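抽屉里的线，以及那些不知道是什么的小黑块

整理专题 4月5日

先说结论：没整理完。

家里总有那么一个抽屉。打开，一团。充电线、旧耳机线、转接头、某个早就不用的机器留下来的电源。我家这个抽屉攒了12年，搬过两次家，每次都是整个倒进纸箱，到了新家再整个倒回去。没看过一眼。

这期编辑部要做“小电子杂物”，截稿前三天才定下来，我就拿自己的抽屉开刀了。

第一步大家都知道，全部倒出来，摊平。别在抽屉里翻，翻不出名堂。找一块够大的台面，深色的最好，浅色小零件一眼就看得到，黑的嘛就得凑近些。台面有花纹也行，就是黑线搭在花纹上容易看花眼，得多看两遍。

东西和东西之间留空。线先别急着解，顺着放，让它自己松一松。小盒子样的放中间，带线的放一边，能装东西的透明盒子先靠到角上去，等会儿用。

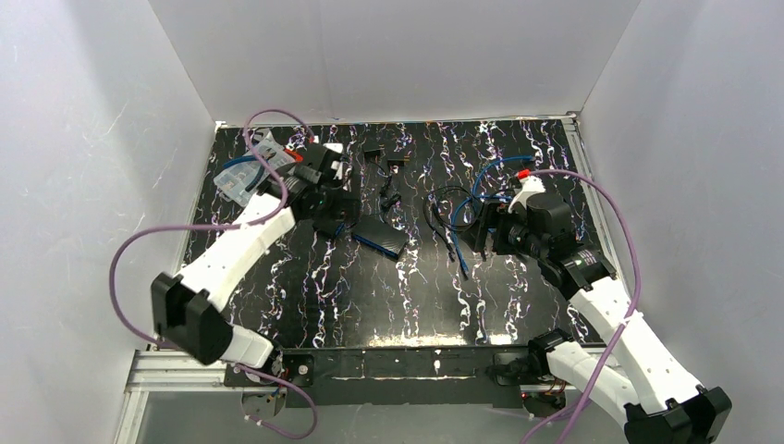 Kunik不同意先摊开，说摊开了就再也收不回去，他家餐桌就这么被占了两个礼拜，吃饭都在茶几上。应该一次只拿一件，拿起来就决定去留，决定不了的就扔。

有道理。但我试过，拿到第三件就卡住了：一个小黑块，带根线，没有标签，接口也不认得。扔？万一是相机的呢。留？留了12年了。所以还是摊开吧，摊开至少能看到哪几样是一家的。很多小黑块单看是废物，旁边放上另一件，哦，原来是一套。

再说盒子。透明的，带盖，浅一点。这条我不让步。买过布的、藤的，好看，半年以后里头装了什么全忘光。Bruvberg有一款98块的分格盒，格子可以抽掉，我买了两个，一个装转接头一个装小设备，盖子略紧，老人开起来会有点费劲。同一家还有套698的抽屉柜，看了看，没买。线又不是珠宝。

线的收法争论最多。绕手指的，八字绕的，用扎带的，用面包袋夹子的。我的办法土：绕成大圈，巴掌那么大，别绕太紧，尾巴塞进圈里，完事。紧紧缠在充电头上的那种绕法伤线，接头根部最先坏。颜色倒是好帮手，紫的蓝的各归各，比贴标签快。黑线没办法，只能贴，胶带上写两个字，“打印机”，“相基”，够了。

网线单独说。网线硬，不听话，圈要更大，插头那个小卡扣最容易断，断了就老是松。收之前看一眼卡扣还在不在，不在的别留了。还插着用的线就不要硬理，给它留一段余量，垂下来就垂下来，拉得笔直反而扯接口。桌沿后面能走线就走后面，走不了，搭着也行。

台面清出来以后擦一遍。透明板材尤其要注意，亚克力别用粗纸，别用酒精，软布沾点水，轻轻的。灰多的话先吹再擦，不然灰自己就是砂纸。纸巾应急可以，擦完随手拿走，不然下次收拾的第一件就是它。

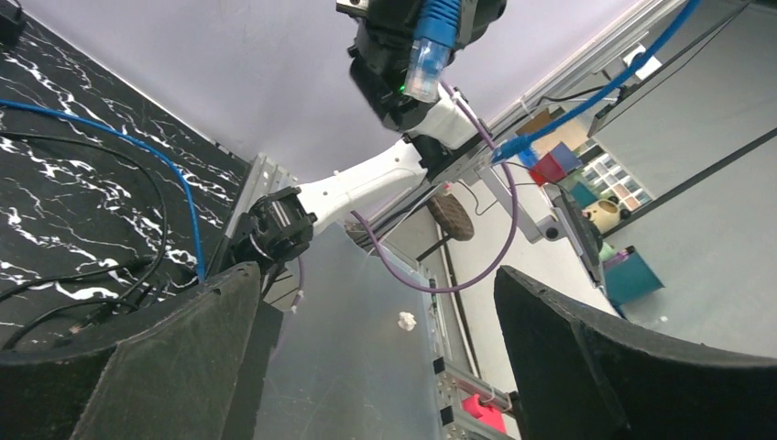 Skistonon 生活杂志・居家收纳组

接着讲扔。旧电子件不要进普通垃圾，带电池的更不行，小区一般有回收点，没有就问物业。我这回清出来一袋，拎着挺沉，里面一半是充电头。旧手机旧硬盘先清数据，这个麻烦，我自己也拖到现在还没弄，先放盒子里单独一格。

有个64G的存储卡，从一堆转接头底下出来的，里面是以前拍的院子。看了一下午照片，活儿就停了。所以建议，凡是能插上去看的东西，当天一律不看。装盒，改天。

Angelovski的理线夹顺便提一句，背胶那种，粘木头可以，粘粗糙墙面掉过好几次，掉下来的时候连墙皮一起。租房的朋友想想清楚再贴。

剩下的小黑块还有四五个，认不出，装进一个盒子，盖上写了“六月再看”。到六月还没人找，就一起送回收点。抽屉现在能一推到底了，以前要拿手按着线才关得上的。

下期写厨房的密封盖，盒子和盖子对不上的那些，手上有的可以先留着别扔。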